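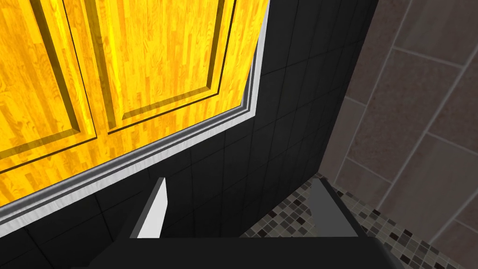
20 April 2025. Went to the open day at Brirkeo, having signed up weeks ago in a burst of wanting to be the sort of person who goes to things. The plan was one hour and then the garden center. I stayed until they were stacking the chairs, and most of that time went to watching a gripper try to deal with a kitchen that doesn't exist. They run the practice kitchens on a computer first, and each one gets decorated by the software, with no one in charge of taste. So the cabinet doors were the orange-yellow of macaroni cheese, the wall under them was black tile, and the floor was a tiny mosaic in every color a doormat comes in. I have rented that kitchen. I think it was my second apartment.

Getting there first. The 109 goes right past it, they said in the email, and it does, at speed, because the stop is on the far side of the overpass. I walked back along a fence. The building is one of those low ones that could be a dentist or a tax office. There was a sandwich board outside with an arrow on it pointing at a hedge. The door was to the left of the hedge.

Inside they gave me a sticky badge to write my name on and a marker that was nearly dead, so I spent the afternoon as a faint gray suggestion. Coffee was in a big silver pot. It was good coffee, I'll give them that. Cookies also good, especially the lemon ones, though a boy of maybe nine had worked that out before I did and was standing guard.

The talk was in a room with folding chairs. The woman giving it had clearly given it twice already that day and had gotten to the stage where she could skip her own slides. Short version, as far as I followed: they want an arm that can put away groceries in a house. It has to be any house, which is the trouble. In a factory you can bolt everything down and paint a line around it. In a house somebody has moved the cereal. So they make up kitchens by the hundred, put a pretend arm in each one, and let it fail there where there's nothing to break. The program that makes the kitchens is called Mutau. The program that scores the arm is called Essien. I asked the man next to me whether those were people and he said he'd been wondering the same thing. We were both too proud to raise a hand.

A man in the front row did raise a hand and asked what it would cost. She said it wasn't for sale. He asked what it would cost if it was. She said they weren't at that point. He nodded as if she had named a figure and it was too high.

After that we were let loose on the stations. There was one with a bin of stuffed animals and a small arm you could steer with a joystick, and the line for it was all children and two retired men. I didn't line up. I looked at it longingly in what I hope was an adult way.

The screens were in the back and had hardly any line at all, which suited me. A young man with a very quiet voice was running them. He'd pick a kitchen, press a key, and off it would go: you look over the back of the hand, more or less, with the two fingers out in front of you like the hood of a car. It takes some getting used to. For the first few minutes I kept leaning to see around the fingers, and he was kind enough not to mention it.

The job was to open a cabinet door. I'd come in thinking this was a beginner's exercise, what with my having managed it this morning before I was awake. I watched it for a good while and I no longer feel superior. In one try it went for the strip of trim along the bottom of the cabinet, quite gently, fingers wide open, like somebody feeling for a light switch in a hotel room. Then it stopped. Then it backed off a little and seemed to think. (He says it doesn't think. He says it "replans." I've worked with people who replan and it looks just like that.) Then it went for the trim again.

"It likes that edge," he said, in the tone of a man talking about a dog and a certain lamp post.

I asked why the doors were that color. He said the colors and the wood and the tiles get shuffled on purpose so that it won't learn that a door is a white thing. If all it ever saw was white doors it would walk into my house (his words, my house!) and not see a cabinet anywhere. So it gets marble ones, green ones, ones with a grain so loud you can practically hear it. And the light moves, and the walls change. I said it must be hard to look at all day. He said there was one last week with a plaid ceiling and the whole office came over to see it.

He let me pick the next kitchen. There's a number you type in. I typed 127, my house number, and felt foolishly invested in it. We got a tidy little blue galley with a window, much nicer than mine. The hand came up under the cabinet, turned, took hold of the door on the first go, and opened it as if it had been doing so all its life. Nothing inside. I felt proud. I had typed three digits.

Then he typed in his own favorite, the same arm exactly and the same program, and it spent the whole run pushing patiently on a wall.

What I wanted to know, and asked badly, was how anybody decides it's good enough. He said they have a set of 500 kitchens that it never gets to practice in, and they run it through those overnight and look at the number in the morning. I asked what the number was this morning. He said it was better than May. I said it was April. He said, yes, last May. I let that settle. Somebody's whole year was in there, and he'd said it with real pleasure, so I ate my lemon cookie (I'd gotten past the boy) and said well done. I meant it.

The real arm was behind a yellow rope in the side room. Orkero is the name on its base, which I first took for the name of the robot and said hello to accordingly. It's the name of the outfit that makes the base. They had a single cabinet for it, screwed to a sheet of board with nothing else around it, and a mark on the floor to stand behind. A bell was rung. We all went quiet. It opened the door, put in a can of soup, and closed the door, and I have to say the room clapped like it was a moon landing, me included. The second time it put the can down on the lip of the shelf and everybody breathed in at once. The can stayed put. We clapped harder for that one.

The third time there was a pause, then a longer pause, then a staff member came around the rope and did something to a laptop, and we were told there'd be another showing in 56 minutes. I admired the precision. I'd have said an hour. It gave me time to go back to my friend at the screens, who had by then gathered a small crowd and was having to speak up, poor thing.

A little girl there asked the only question all day that I've been chewing on since. She wanted to know where the rest of the kitchen was. She meant in the picture: there was a corner of tiles, a piece of floor, two doors looming over us at a steep slant, and she wanted to see the fridge. He explained that the view comes from behind the hand and so it only gets what's ahead of it. She said, "So it doesn't know if there's a fridge?" He said it doesn't need to for this. She looked at the hand with such pity. Her father said time to go and she told it goodbye.

I did wait for the later showing. It went fine: can in, door shut, small bow from one of the engineers on its behalf. Then they handed out tote bags with a drawing of a hand on them and a survey card. "What would you like a home robot to do?" I wrote "the top shelf" and then felt I'd been glib and added "and the gutters." There was a box for how I'd heard about the event. I could not remember. I ticked Other.

Missed the 109 by the length of the fence. Stood there with the tote bag. The garden center was closed by the time I got anywhere near it, so no tomatoes again this week, and the seedlings on the sill are going to have to make do with the yogurt pots.

Unpacked groceries when I got in and caught myself doing it slowly. Reached for the cabinet by the stove, the one that sticks, and my hand went to the bottom edge first and felt along it. I've opened that door for eleven years and I couldn't have told you that's how I do it. You have to go for the edge, the knob came off ages ago. I'd like to tell the quiet young man, though I don't know what he'd do with it.

Must find a screwdriver and fix the knob. Must also call about the gutters. Finished the last of the soup, standing up, and put the can in the recycling with some ceremony.

Knees sore from the folding chair. Bed.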